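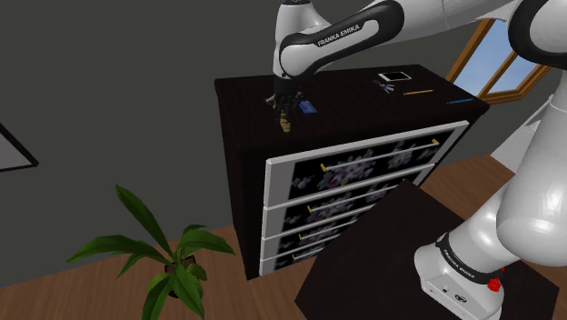
A simulated Franka Emika arm over a chest of drawers, with small household items on top.

Simulated manipulation has a record-keeping problem. A robot arm in a rendered room can attempt the same pick thousands of times before a physical arm attempts it once, and the success rate from those attempts now appears in tenders, grant reports and product sheets. What counts as a success, and what the room looked like when it was counted, is often left to the person who wrote the script.

The Mekby guideline is one attempt to fix this. It covers household tabletop tasks performed by a single fixed-base arm with a parallel gripper, and it runs to 30 clauses. Most concern documentation. It sets no minimum score and certifies no robot. A lab that follows it can state that its results are reported to Mekby, which means a second lab should be able to rebuild the test and get a comparable number.

The opening clauses deal with the scene. Every object that can be touched by the arm must be listed with its mass, friction values and collision shape. The visual model and the collision model must be listed separately. A card can be drawn as a thin sheet with printed text and still be treated by the physics engine as a block several times thicker, and a gripper that picks up the block has shown very little about picking up the card. Under clause 6, the thickness of the collision shape may not exceed that of the visual shape unless the difference is stated in the results table.

Flat objects get the most attention for that reason. Cards, pens and pencils are hard for two rigid fingers coming straight down. Calvo, a test house that runs both simulated and physical trials, reported a set of 308 simulated picks on flat items in which the failures clustered almost entirely at first contact. When the same set was repeated with oversized collision shapes, most of those failures disappeared. The rendered output looked the same in both sets.

Clause 11 covers the start state. The arm must begin each trial from a recorded joint configuration, with the gripper empty and clear of every surface. The fingertip position is logged relative to the work surface before the first motion command. Labs may vary the start pose between trials, and are encouraged to do so, but the variation has to come from a stated range and a stored random seed.
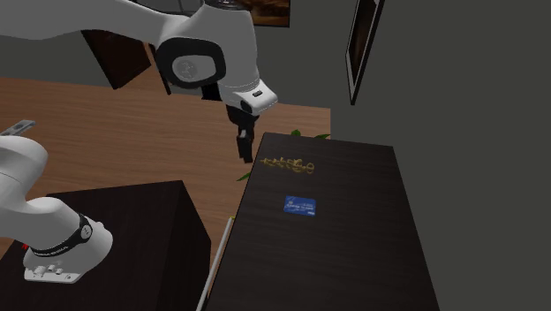 Placement of the base is handled in the same part of the document. The arm's mount and the work surface are to be modeled as separate bodies, even where they share a material or stand at the same height. A single merged body saves computation but hides a class of fault in which the lower links pass through the edge of the support. The guideline asks for collision checking on all links throughout the motion, including those outside the camera view. A link that leaves the rendered view is still part of the trial.

Irregular shapes are the other weak point. An object with thin branches and open gaps is usually simplified to a convex hull, which fills in the gaps and gives the fingers a solid wall to close on. Mekby permits the hull for background items. For any object that is a pick target, it calls for a decomposition into at least several convex parts, and the part count goes in the object list. Plilmont, whose asset library is used by a number of smaller labs, has reworked 511 models to meet this clause. Its notes say that the slowest cases were decorative items, where automatic tools closed openings that a finger could enter.

Background furniture, plants and wall pictures may be included and are useful for testing perception. They must be declared as either fixed or movable. A fixed item that the arm strikes ends the trial as a failure — even if the target is later grasped.

The rules on counting are short. A pick succeeds when the object is held clear of the surface for the stated time with no contact other than the gripper. Trials that end in a solver error are reported in their own column and may not be dropped. A result with fewer than 80 trials per object has to be marked as preliminary.

Objections have come mainly from the tool side. Grallex, which sells a scene generator, supports the object list but argues that full-link collision checking raises run time too far for training use. The current text answers this in part by limiting the requirement to evaluation runs. Training runs may use any shortcut, provided that the shortcuts are named.

The next revision is due in June. The draft adds a clause on articulated furniture, including drawers and their handles, and asks labs to report joint friction and travel limits for each moving part. Comments on how to score a partly opened drawer are still being collected.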